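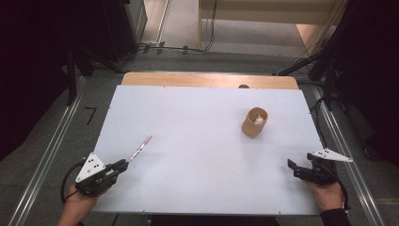 Weiße Platte auf hellem Holztisch: Für den Becher ist reichlich Platz, für den Stift oder Pinsel mit der roten Spitze auch.

Ein Blatt Papier, so groß wie der Tisch

Wer als Kind am Küchentisch gemalt hat, der kennt vermutlich noch die Zeitung, die vorher ausgebreitet werden musste, und das leise Schimpfen der Großmutter, wenn der Filzstift doch irgendwo zwischen Lokalteil und Todesanzeigen hindurchgegangen war. In meinem Elternhaus gab es bis zuletzt einen grünen Strich im Tisch, und wenn Besuch kam, stand der Brotkorb darauf. An diesen Strich musste ich denken, als ich neulich in Drekau in der Werkstatt von Spyros Milošević saß und mit ihm über Arbeitsflächen sprach. Das klingt nach einem kurzen Gespräch. Wir haben zwei Kannen Tee gebraucht.

Milošević ist gelernter Tischler, gibt aber seit einigen Jahren vor allem Kurse im Zeichnen und Beschriften, also alles, was man mit einem Stift in der Hand und einem Tisch unter dem Ellbogen tun kann. Seinen Tischen hat er große weiße Platten verpasst, die lose aufliegen und bei Bedarf wieder an die Wand wandern. »Auf Holz schaue ich das Holz an«, sagt er. »Da ist ein Ast, da ist die Maserung, und schon bin ich mit den Augen spazieren. Auf Weiß sehe ich meine Hand und das, was sie macht.«

Ich gebe zu, dass ich ein Holzmensch bin. Ein heller Tisch, ein bisschen geölt, im Sommer das Fenster auf – mehr brauche ich eigentlich nicht. Aber ich habe mich dann doch an eine der weißen Flächen gesetzt und eine halbe Stunde lang Buchstaben geübt, und es stimmt schon, man wird ruhiger. Jeder Krümel fällt auf, jeder Schatten auch. Wenn die Sonne um das Haus herumwandert, bekommt das Weiß einen Stich ins Bläuliche, und gegen Abend, wenn die Lampe angeht, ist es beinahe gelb wie Vanillepudding.

Fertig kaufen kann man solche Platten natürlich. Bei Koppel, dem Holzhandel am Ortsrand, wird auf Maß gesägt, und für eine Platte samt gerundeten Ecken habe ich rund 100 Euro ausgegeben (es ging günstiger, aber ich wollte die glatte). Milošević rät, sie ein wenig kleiner zu nehmen als den Tisch, damit man noch an die Kante fassen kann, wenn man den Stuhl heranzieht. Mir gefällt daran auch, dass vom Holz ein Streifen stehen bleibt. Darunter kommt bei ihm eine dünne Korkmatte, sonst rutscht die Platte genau dann, wenn man gerade einen langen Strich zieht.

Und dann die Becher! Ein Becher für Stifte ist so ein Ding, über das man nie nachdenkt, bis er umfällt. Milošević mag die kleinen, matten, ohne Aufdruck. Seine Teilnehmer bringen gern Kaffeetassen mit, hohe Gläser, einmal eine Blumenvase, und alle wandern sie im Laufe des Nachmittags zum Rand hin, weil sie im Weg stehen. Ein kleiner Becher darf in der Mitte bleiben, etwas rechts, wo die Hand ohnehin vorbeikommt. Was hineingehört? Für ihn ein Stift, ein Radiergummi, ein Pinsel, und wenn mehr hineinsoll, dann wird ausgetauscht. In der Schublade liegen 592 Stifte, das weiß er so genau, seit er im Juni für die Versicherung eine Liste schreiben musste. Benutzt werden vielleicht ein Dutzend.

Zum Pflegen nimmt er lauwarmes Wasser und ein Baumwolltuch, bei hartnäckigen Strichen einen Tropfen Spülmittel. Scheuermilch hat bei ihm Hausverbot. Die erste Platte, die noch aus der Zeit in Godby stammt, wo er seine Lehre gemacht hat, ist davon stumpf geworden und liegt jetzt als Boden im Hühnerstall. Schneiden darf man auf den anderen nur mit Unterlage, und heißer Tee kommt auf den Fenstersims.

Meine eigene Platte liegt jetzt seit einigen Wochen auf dem Esstisch. Eigentlich sollte sie abends weg, aber wir haben uns angewöhnt, darum herum zu decken. Meine Tochter hat am Rand einen kleinen Strich hinterlassen, einen grünen, ausgerechnet. Ich habe es mit Wasser versucht, dann mit Spülmittel, und dann habe ich den Brotkorb geholt.

Kommentare

Renate_K: Wir haben so eine Platte seit Jahren in der Nähstube, allerdings in Grau. Weiß wäre mir zu empfindlich, aber der Tipp mit dem Kork ist Gold wert, danke!

malermuffel: Und wie schwer ist das Ganze, wenn man es jeden Abend an die Wand stellen soll? Unser Tisch ist ein Ungetüm.

Jost: Gegen Filzstift hilft bei uns ein weißer Radierer, ganz sachte. Grüße an den Brotkorb.

Kontakt zur Redaktion | Abonnement | Impressum | © Lokidbridge Magazin | Nach oben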